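**Ticket:** tienda online, área de cosmética
**Asunto:** la polvera compacta Drisik sale del envase con la pastilla rota y el cierre flojo
**Estado:** abierto, pendiente de proveedor
**Responsable:** Carys Owen

**Martes 5 de enero, primera entrada**

Entran siete reclamaciones por el polvo compacto Drisik, tono medio. Todas del mismo lote, recibido en el almacén de Fullport en septiembre. Síntomas: pastilla agrietada en el borde, polvo suelto bajo la borla y tapa que no hace clic. El corrector líquido de la misma marca, enviado en las mismas cajas, no presenta incidencias.

Se pide a Bijan Nikzad que retenga las unidades restantes del lote (200) y que no se sirvan en pedidos nuevos.

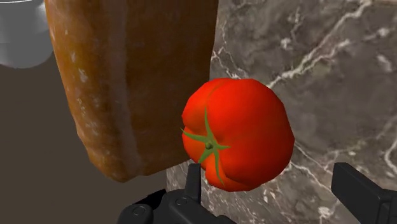 **Comprobación 1: embalaje**

Bijan abre 16 unidades sin vender. Resultado:

- pastilla rota: 10
- cierre flojo, pastilla intacta: ninguna
- sin defecto: el resto

El cartón exterior no tiene golpes. El disco de espuma que va entre la pastilla y el espejo falta en todas las unidades rotas y está presente en las demás. Se descarta, de momento, el transporte como causa única.

**Comprobación 2: cierre**

Con la pastilla agrietada, los fragmentos se meten en la ranura de la pestaña y la tapa no encaja. Tras limpiar la ranura con una brocha seca, la tapa cierra con normalidad. El cierre flojo queda registrado como efecto secundario – no hace falta abrir otro ticket.

Nota para atención al cliente: no recomendar el truco de prensar el polvo con alcohol. Bent Fogh lo probó con una unidad devuelta y el acabado quedó duro y con brillo; la borla apenas recogía producto.

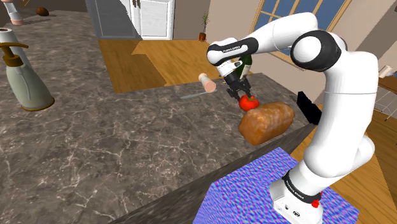 **Respuesta del proveedor**

Mernuneo, que envasa para Drisik, confirma un cambio de turno en la línea de montaje y acepta revisar el paso de la espuma. Pide tres unidades rotas, con su caja y el código de la base legible. Rhiannon Ruddock prepara el envío con la mensajería Beddoe. No mezclar con devoluciones de otros tonos.

**Medidas en curso**

1. Reembolso o cambio por el tono claro, a elección de la clienta. No se exige devolver el producto.
2. Ficha del tono medio marcada como «sin existencias» en la web.
3. Ynyr Mostyn revisa los pedidos ya servidos del lote y avisa por correo. Plantilla en la carpeta compartida, versión corta.
4. Las unidades con espuma se guardan aparte, sin etiqueta de outlet.

**Pendiente**

Falta saber si el tono oscuro pasó por la misma línea. Mernuneo no lo ha contestado; Carys vuelve a preguntar con el código de lote en el asunto. El ticket sigue abierto hasta tener esa respuesta por escrito.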